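The Saturday Box

Geeta Yadav has lived in the same terrace in Virnbridge long enough to have filled every cupboard in it, and when she decided last April that the small bedroom should be a bedroom again, she began where I think most of us would, with a cardboard box on the bed and a pot of tea going slowly cold on the windowsill.

Her rule (she is rather fond of rules, though she breaks them cheerfully) is one box at a time, and the box must be finished before lunch. It may hold anything that has lost its proper home: toys, odd bits from the kitchen drawer, a birthday present still waiting for its birthday.

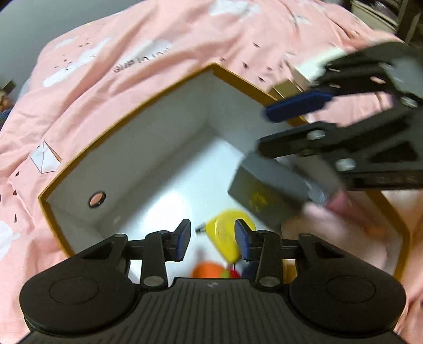
She started with 207 things on her list, written out in pencil on the back of a Clirex calendar, and by the time I came to visit she was down to 53. Some had gone to the school fair, some to her sister, and a good many had simply gone back on the shelf, which she says is allowed! The bed is the best place to sort, in her view, as you can spread everything out and you have to be done by bedtime or you'll be sleeping with it.

Soft toys are the hard part. She will put off a decision over a bear for weeks, and I can't blame her, having a shelf of my own at home that I never look at too closely. Anything with a proper outfit gets a second chance, and anything with a hat is very nearly safe already.
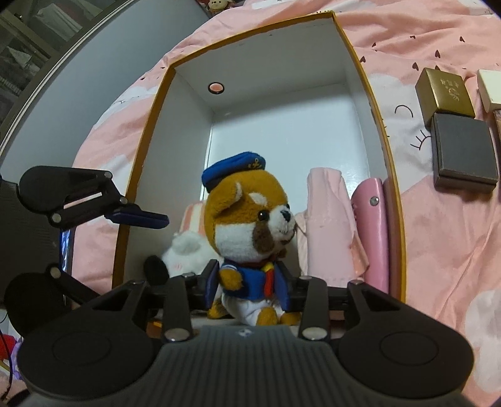

Dressed for the seaside: the red panda in its blue beret with a gold anchor.

By ten to twelve the tea had been made again, and we had talked far more than we had sorted. Geeta folded down the corner of her list and went to look for the biscuits.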